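Clitalby Supported Lettings: Furnishing and Linen Programme
Progress report to the Sarmiento Fund, second period

1. Purpose of this report

This report sets out progress on the furnishing of bedrooms at the Clitalby and Tralthorpe houses, together with expenditure to date and the matters on which the Fund's guidance is requested. It follows the interim note submitted in February.

2. Work completed

All bedrooms at Clitalby now have an upholstered bed, a mattress, a duvet and pillows. Deliveries to Tralthorpe were completed on the ground floor and first floor. The top floor remains outstanding, as the stair turn would not admit the assembled bed bases and the supplier has agreed to send them in sections.

The standard bedding set was revised during the period. Each bed receives a white fitted sheet, a white duvet and a white pillow, so that items can be laundered together and exchanged between the two houses. Residents may add cushions and throws of their own. The duvets ordered are a generous size for the mattresses and, unless drawn up and folded back at the foot, they hang over the side of the bed towards the floor.

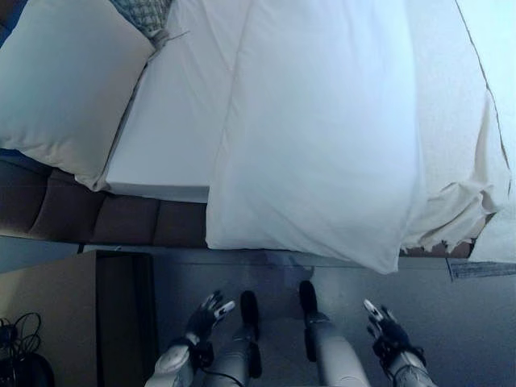

Anayeli Quezada has asked that the larger duvets be kept, whatever is decided about the remaining order, on the grounds that residents at Tralthorpe find the rooms cold from the early evening and would sooner tuck in the surplus than go without it. She also requests a second fitted sheet for each bed, as a single sheet leaves the mattress bare on laundry days.

Both points have been noted. A second sheet per bed can be met from the existing budget. The question of duvet size is referred to in section 4.

3. Expenditure

Spending on bedding and laundry equipment in the period came to £3,733. Of this, £417 was for replacement pillows and £400 for mattress protectors, which had been omitted from the original schedule. A sum of £1,000 is held back for the top floor at Tralthorpe and will be released on delivery.

4. Matters for decision

The Fund is asked to confirm whether the remaining duvets should be ordered in the present size or the next size down. The smaller size would be easier to wash in the machines at Tretport, where the larger duvets must be done singly.

Approval is also sought for a short bed-making guide to be placed in each room. Guido Fabbri has prepared a draft, which is available on request.

5. Next period

The top floor bed bases are to be fitted first, followed by bedside lighting at both houses. Room inspections will take place on a Monday, by agreement with residents, and the findings will be included in the next report.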